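Kikum opens its shirt folding demonstrations to outside labs

FOR IMMEDIATE RELEASE
October 6, 2024

Kikum, the small manipulation group run by Châu Dương, is today releasing the first part of its cloth handling collection. Called Unonlow. 500 recorded folding demonstrations, all of them done with two arms on a table top, all free for research use. Sign-up details at the bottom.

Short version for those on deadline: folding clothes is still hard for robots. Cloth bends, bunches up, slides, never lands the same way twice. Kikum's view is that a learning system needs plenty of good examples from people who know how to fold, plus a fair few where it goes wrong. So the group has been collecting both since April.

How the work is done

An operator drives both arms by hand, through a pair of matching leader arms. Each attempt is recorded from start to finish. Joint positions, gripper opening, video. No scripting of the movements. If the operator fumbles a sleeve and has another go, the fumble stays in and gets a label.
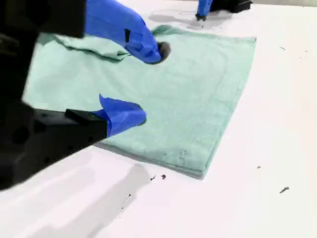 Fingertips turned out to matter more than expected. Early sessions lost a lot of time to slipping, or to the fingers closing on two layers when only one was wanted. The team now notes every change to the grippers in the session log, so that anyone training on the data can split it by set-up. Boring job but people kept asking for it.

"A single layer of jersey on a smooth table is a horrible thing to pick up," said Châu Dương. "You do it at home without thinking. Try doing it through a pair of grippers and you're sweating after ten minutes. We wanted those awkward grabs in the data, not just the pretty ones."

Operators work in short turns. 7 people have taken part so far, some with months of practice and a couple who had never touched the controls before there first session. Both kinds are marked in the files. Wing-yan Yen, who looks after labelling, says the beginners' recordings have been more use than she thought they'd be.

"They hesitate, they go back, they fix things," she said. "A policy trained only on smooth runs has no idea what to do when the hem flips over. Ours at least has seen somebody sort it out."

Each recording is cut into steps: reach, grip, lift, fold, smooth, let go. The labels are checked by a second person befor they go in. Where two checkers disagree the clip is kept and flagged.
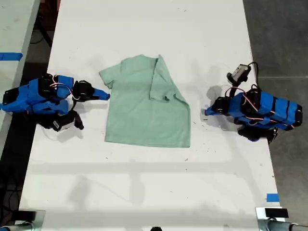
What is in the release

- 500 demonstrations of T-shirt folding, two arms
- 168 of these marked as failed or part failed, with a reason given
- Step labels and session notes
- A small loader tool, named Tada, for playing clips back and filtering by operator or outcome

Not in this release: trousers, towels, anything with buttons. Trousers are being recorded now. No date yet, please don't ask the operators.

What comes next

A baseline model, Kuo, trained on the full set, will follow once testing is finished. Results will be put out whichever way they go. Kikum would also like to hear from groups with different arms who could record the same task, same labels, so the sets can be joined up.

Access and press

Labs can request the files through the Unonlow page on the Kikum site. Reporters wanting an interview or a visit to a recording session should write to the press desk, marked for Wing-yan Yen. Video clips available on request.

ENDS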